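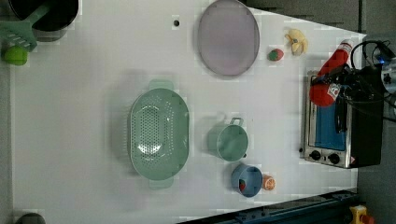
Gripper drops its grip partway through a move, then faults
Posted in: Arms and end effectors > Troubleshooting

tabletop_mel
Hi all. Our arm runs pick and place on kitchen stuff, and since Thursday the gripper has been losing comms in the middle of a move. It closes fine, lifts fine, then somewhere on the swing across the table the fingers go slack and I get a tool timeout. Two drops in one afternoon, both with a squeeze bottle. Gripper is a Trisness, controller is a Sikport. Payload is 800 grams with the bottle full, well inside the rating. I've reseated the plug at the gripper end and reloaded the tool config. No change. Any ideas before I send the gripper back?
Melati Lumbantobing

sangk_fan
Check your grip force. Squeeze bottles give when you close on them and the controller can read it as a lost part. Mine was set to 40 percent and did the same thing until I bumped it up.

dry_creek
Don't agree. A lost part gives you a part fault. A timeout means the controller stopped hearing from the tool. I'd look at the cable before touching the force. Got a picture from overhead?

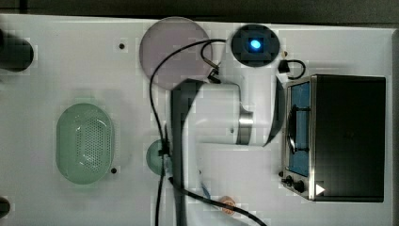 tabletop_mel
Force was my first guess too, so I raised it last night and got the same timeout with a wooden block, which doesn't squash. So I'm leaning towards the cable. It was fitted by whoever set up the cell before me and I've never rerouted it. There's a plug on top of the arm, and the long black cable makes a wide arc over the big disc and then comes back down the table beside the dark link. The only clip I can find on it is the one near the little green thing. Is that enough?

dry_creek
No. With that much cable lying on the table it can drag or snag on whatever you've got out, and the pull ends up at the plug. Power down, lock it out, and do a continuity check while you flex the cable near the connector. If the reading jumps, there's your fault.

sangk_fan
Fair enough on the block test. I'd still leave the force where you have it now.

Standar_Tech_Ray
Different point. What does the arm do after the timeout? If it carries on with the path after the fingers open, that's a safety problem and it needs sorting before the cable does. Ours is programmed to do a protective stop on any tool comms loss.

tabletop_mel
It finishes the move and then faults. I didn't set that up, but I agree it's wrong. The e-stop is in reach, but I wouldn't have hit it in time either day.

dry_creek
I'd call that minor with a plastic bottle and toy fruit.

Standar_Tech_Ray
It's minor until somebody puts a full pot in it. Change the fault response first and keep hands off the table until it's done.

tabletop_mel
OK, update. Fault response is changed, and it now stops dead when I pull the tool plug at slow speed. Continuity dropped out when I bent the cable 2 cm back from the connector. I've ordered a Sangkhawat replacement with a strain relief boot and I'll run it along the arm with proper clips. Gripper stays here for now. Will post again once the new cable's in.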